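# How a Toilet Works, and How It Is Cleaned

*Written by Shoshana Strickland for readers aged eight and up. Pictures checked by Vaughn Whitlock, plumber.*

A flush toilet has very few moving parts. Most of the work is done by water falling from a higher place to a lower place. This explainer covers the tank, the bowl, the bend in the pipe and the cleaning tools. Words in **bold** are listed again at the end.
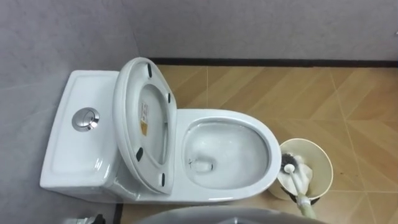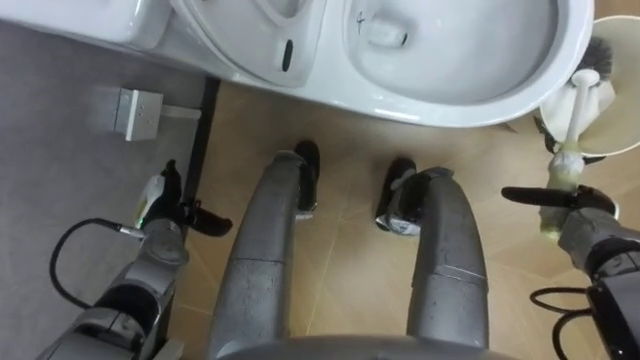

## 1. The tank

The **tank** (also called the cistern) is the box at the back of the toilet. It stores clean water between flushes. In some toilets the tank is a separate part that is bolted on. In a one-piece toilet, the tank and the bowl are made together, so there is no gap between them for dirt to collect in.

Inside a typical tank there are three main parts:

- **Inlet valve** - lets new water in from the pipe.
- **Float** - a hollow plastic part that rises with the water. When it reaches the right height, it closes the inlet valve.
- **Outlet valve** - a plug at the bottom of the tank. It lifts when the toilet is flushed.

If the float sticks, the inlet valve can stay open and water keeps running. You may hear a hiss that does not stop. Tell an adult, as a running toilet can waste a lot of water in a day.

## 2. The button

Many toilets have a round button on top of the tank, divided into two parts. This is called a **dual flush**. One part releases some of the water in the tank. The other part releases more.

Use the small flush for liquid and the large flush for solids and paper. On most buttons the small part gives the small flush. On some, both parts are the same size and a mark shows which is which.

### Try the sum

The Montoya Street library kept a tally of flushes for the month of June. The total was 2606. Of these, 1433 were small flushes. How many were large flushes?

2606 - 1433 = 1173 large flushes.

More than half were small flushes. Every one of those used less water than a large flush would have.

## 3. The bowl

The **bowl** is usually made of **porcelain**, a kind of ceramic. Ceramic starts as soft clay. It is shaped in a mould, dried, coated with a thin layer called **glaze** and then baked in a very hot oven called a kiln. The glaze melts and turns into a hard, glassy skin. Water cannot soak through it, and dirt does not grip it well.

The glaze is hard, but it is not perfect. Metal tools can leave dark marks on it. These marks are often metal that has rubbed off onto the glaze, in the same way that a pencil leaves some of itself on paper. A plumber's tool or a wire brush should be kept away from the bowl for this reason.

The sides slope down so that everything moves towards the drain. Water enters from under the rim, or from openings near it, and washes down the sides.

## 4. The water that stays behind

After a flush, some water always remains in the bottom of the bowl. It sits in a bend in the pipe called the **trap**. The trap is shaped like the letter S or the letter P lying on its face.

The water in the trap has one job. It blocks the pipe so that smelly gas from the sewer cannot come back up into the room. If a toilet is not used for a very long time, this water can dry up. Flushing it fills the trap again.

You can make a model trap with a clear bendy hose and a cup of water:

1. Bend the hose into an S and ask someone to hold it still.
2. Pour in water until the lower bend is full.
3. Blow very gently into one end. Do not suck.
4. Watch the water move. You will feel it push back against the air.

Vaughn Whitlock uses a hose 40 centimetres long for this. A shorter one is hard to bend without making a kink.

## 5. The seat and the lid

The **seat** is the ring that people sit on. The **lid** is the cover. Both turn on **hinges** at the back. They can be raised together, one on top of the other, or the lid can be raised alone.

Small rubber pads called **bumpers** are fixed under the seat. They hold it slightly above the rim. They also soften the knock when the seat comes down and stop it from sliding sideways. If a bumper falls off, the seat may rock.

Close the lid before you flush. Moving water throws out very small drops, and the lid stops many of them from reaching the room.

## 6. The brush and its holder

A toilet brush has a long handle, which keeps the hand away from the bowl, and a head covered in **bristles**. The bristles bend and spring back. Each time they spring back, the tips scrape a little dirt from the glaze.

A holder shaped like a cup keeps the brush off the floor and catches drips. Let the brush drain over the bowl before it goes back. Water left in the bottom of the holder is a good place for **germs** to grow, so the holder needs washing too.

## 7. The order of cleaning

Cleaning a toilet with sprays is a job for an adult, or for an older child with an adult beside them. The usual order is:

1. Open a window or turn on the fan.
2. Put on gloves.
3. Raise the lid and the seat.
4. Put cleaner around the inside of the bowl, under the rim.
5. Wait. Many cleaners need 5 minutes, but the label gives the correct time.
6. Scrub under the rim first, then the sides, then the drain.
7. Flush, and rinse the brush in the clean water.
8. Wipe the button, the lid, the seat and the outside with a separate cloth.
9. Take off the gloves and wash your hands with soap.

**Safety:** never mix two cleaners. Some pairs make a poisonous gas, even when each one is safe used alone. Never spray towards a face. Keep bottles where small children cannot reach them.

## Word list

| Word | Meaning |
|---|---|
| Tank | The box that stores water for the flush |
| Inlet valve | The part that lets water into the tank |
| Float | The part that rises and shuts off the water |
| Outlet valve | The plug that lifts to let water into the bowl |
| Dual flush | Two sizes of flush from one toilet |
| Porcelain | A hard, smooth ceramic |
| Glaze | The glassy skin on ceramic |
| Trap | The bend that holds water and blocks sewer gas |
| Bumper | A rubber pad under the seat |
| Bristles | The stiff hairs of a brush |
| Germs | Living things too small to see, some of which cause illness |

Next in this series: *Why a Tap Drips*.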